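Speaker notes – "Grasp checks from the wrist camera"
Trastberg meetup, April, slot at 14:20
Speaker: Kristaps Raudsepp, Eltport

Slide 1. Title
Say hello, thank Angelica Gatchalian for the invitation. Say that I will speak slowly and that questions in the middle are welcome. Mention that the software part is done together with Margus Vanags and Gintarė Pärn, and that the mistakes on slide 6 are mine.

Slide 2. What the talk covers
Only one small piece of our stack: the decision that comes after the fingers close and before the arm lifts. We call this module Somonance. It takes the wrist image, the finger position and the motor current, and it answers with one of three words: lift, regrasp, stop. Planning and calibration I leave for the corridor.

Slide 3. Why we did not trust the current alone
Old version had one threshold on motor current. Soft finger covers changed everything for us. The cover compresses first, then the current goes up, and the controller believes it holds the object when it holds mostly its own cover. Show the plot with two curves. Wait here, people need time to read the axes.

Slide 4. The data
We logged 4,000 closings on the bench. From these, 2,000 were used for training, the rest was kept for testing and for arguing. Labels came from the lift afterwards: the object stayed, slipped or fell. Tõnu Grigaitė wrote the labeling tool in one evening and we still use it – the buttons are ugly but the keyboard shortcuts are very good.
If somebody asks about the split: by object, never by frame. Frames from the same closing must not be on both sides.

Slide 5. Timing
The check has a budget of 12 milliseconds on the arm computer. Image crop and network run in one process, the state machine in another, and they talk over shared memory. First we used normal messages between them, and the delay was jumping too much. Explain the timestamp rule: if the image is older than the last finger command, we throw it away and wait for the next one. This rule looks too simple for a slide, but it removed more wrong lifts than the bigger network did.

Slide 6. What went wrong
Tell the story of the mirrored crop. I flipped the image in training and forgot that left and right finger have different meaning for the controller. The regrasp moved to the wrong side, very politely, every time. Gintarė found it by plotting the offset vectors. Do not spend more than one minute here.

Slide 7. Pale objects
This is the hard class for our segmentation. The wall of the object is smooth, with weak shading and almost no texture, and often there is another white part near it. Point with the laser at the boundary first, then go down to the metal.
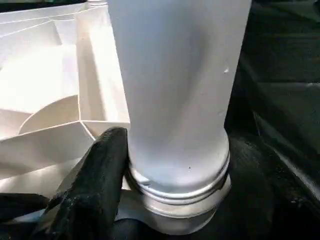 Slide 7: wrist view, finger against a frosted white cylinder, just by the ringed metal collar.

Points to say:
The grooves in the collar are good for edges. The frosted part above gives nearly nothing, only two very small spots.
On the right the dark background helps us. On the left it is white plastic next to pale white cylinder, and a mask can leak there.
The black finger has good contrast on the cylinder, so for contact we look at the finger outline first and the object outline second.
Reflections in the metal base: we mask low-confidence pixels there and do not try to model them.

Slide 8. Regrasp planner
Maximum two tries, then stop. The planner shifts the grasp only along the axis of the object, in small steps, and it checks collision again before each step. We had free search before (600 samples) and it was slower and made strange wrist poses. The code lives in the Dambrauskienė repository, branch name is on the slide.

Slide 9. Open problems
Transparent objects. Cover wear – the creases on the finger change with time and the outline changes too. Margus wants to retrain each month, I want an online correction. Ask the audience what they do.

Slide 10. Contact
Leave this one on the screen during questions. If time is short, skip slide 8, keep slide 9.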